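Home | Products | Simulation | Support | Contact
Research tools / Simulated kitchens / Bimanual manipulation

Cladham Kitchen Set, release 10 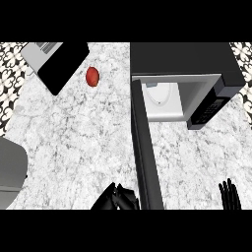 Overhead view, marble counter, microwave door open.

Cladham is a set of simulated kitchen tasks for two-handed robots, sold by Dundard as a site licence. It is meant for groups that train policies from demonstrations and want to test them on counters, tiles and appliances that change between runs while the task stays the same.

The set contains 65 layouts and 1,740 teleoperated demonstrations. Each layout has its own counter surface, wall tile and placement of objects. Items that play no part in the task, such as a toaster in a microwave task, can be moved or removed in the layout file. Appliance doors are hinged and respond to contact.

Method

The demonstrations were collected by Rodrigo Nieto and Telmo Llorente using the Mohamedi replay method. A recorded run is split at each contact with an object. The segments are then replayed from new starting positions, and any replay that ends outside the goal tolerance is thrown away. Both arms are kept on one clock, so a segment in which one hand waits is stored at full length.

Results

We trained one policy on the original demonstrations and a second on the same demonstrations plus replays. Both were tested over 762 trials on layouts held out of training. The second policy completed more trials in the microwave and drawer groups. There was no clear difference in the tap group, where most failures came from a poor first grasp. Per-layout scores are supplied with the licence.

Changes in this release

Door friction can now be set per appliance. Overhead views are rendered with the same lighting as the wrist views. Layouts made in the June release load without conversion, but saved checkpoints from it do not.

Requirements

The Brundetti physics package is needed and must be licensed separately. A graphics card is required for rendering. Replays can be generated without one.

Page updated Tuesday, August 19, 2025. Quotes are issued per site, with a reduced rate for teaching use.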